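Last updated in August. Written by Rehema Kimaro for the Comido help pages.

# How to move your photos and messages to a new phone without losing them

Many people write to me after they have already erased the old phone. At that moment I can help only a little, so please read the whole page before you press anything. The method is for Android phones and uses Comido, our free transfer app. You will need both phones, a charger for each of them and your home Wi-Fi.

## Before you start

Charge both phones and leave them on the charger during the transfer. Then check how much free space the new phone has. Open **Settings**, then **Storage**. If your old phone holds a lot of video, you may find that the new one is too small, even when the box promises a larger number. Part of the memory is always taken by the system.

Write down the passwords of the accounts you use most. Comido doesn't copy passwords, and your bank app will certainly ask you to sign in again. 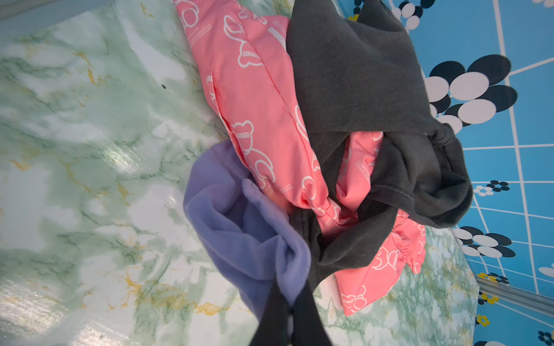

**Can I use the old phone while the copy is running?**

It is better to leave it alone. A phone call will not damage the files, but it can interrupt the connection, and then Comido has to check the last folder again. If you are waiting for an important call, do the transfer later in the evening.

## Step 1: Make a backup first

A transfer and a backup are two different things. A transfer copies your data to the new phone, and a backup keeps one more copy somewhere else. I always do the backup first, on a computer.

1. Connect the old phone to the computer with its cable.
2. On the phone, choose **File transfer** when it asks what the cable is for.
3. On the computer, open the phone and find the folder called **DCIM**. Your camera photos are inside.
4. Copy the whole folder to the computer. Use copy, please, and never cut.
5. Do the same with **Pictures** and **Download**.

Open a few of the copied photos to see that they are complete. Choose old ones and new ones, and at least one video.

Messages cannot be copied in this way. In Comido, open **Tools**, then **Save messages**, and it makes a single file with all your text messages. Put this file on the computer too.

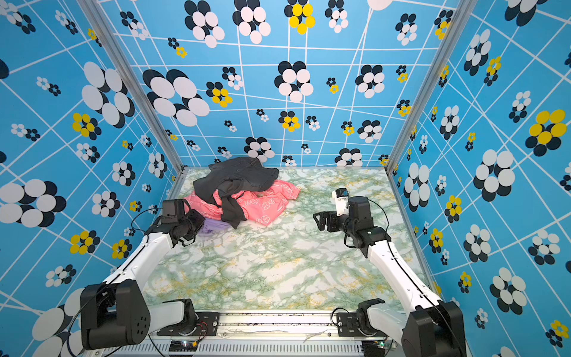

The name of the file ends with the letters .cmd, and Windows may think that it is a program. Don't double-click it. If you want to read the messages on the computer, open the file with Derkby, a small viewer which you can find on our download page.

## Step 2: Connect the two phones

Install Comido on both phones. On the old one choose **Send**, and on the new one choose **Receive**. The new phone shows a code of 6 digits. Type this code on the old phone and wait for the green tick.

If the phones do not find each other, try these things in this order:

- Check that both are on the same Wi-Fi. Many home routers have two networks with almost the same name.
- Turn off mobile data on both phones.
- Turn off any VPN.
- Restart both phones and ask for a new code. The old code works for only 4 minutes.

## Step 3: Choose what to copy

Comido shows a list with contacts, messages, photos, videos, music and documents. Everything is ticked at the beginning. I suggest that you send contacts and messages first, alone, and photos and videos in a second round. The small things arrive quickly and you can check them while you are still patient.

Press **Start**. The screen can go dark - this is normal, and the copy continues. 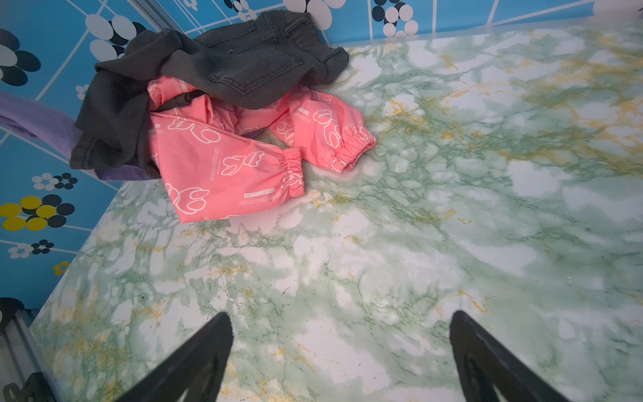 ### Troubleshooting

**The copy stops at the same file every time.** Usually this file was already damaged on the old phone. Press **Skip**, finish the rest, and look for the file in your backup.

**Contacts appear two times.** Your account had already brought them to the new phone, and Comido added them again. Open **Contacts**, then **Merge and fix**, and accept the suggestions after you have looked at them.

**Photos have the wrong date.** This happened with older versions of the app. Update Comido on both phones, delete the copied photos from the new phone and send them once more.

**Chat apps are empty.** They keep their own backup, in their own settings. You must make it on the old phone and restore it when you sign in on the new one.

Please keep the old phone as it is for two weeks before you erase it. In this time you will probably notice if a folder is missing, and you can still send it with the same steps.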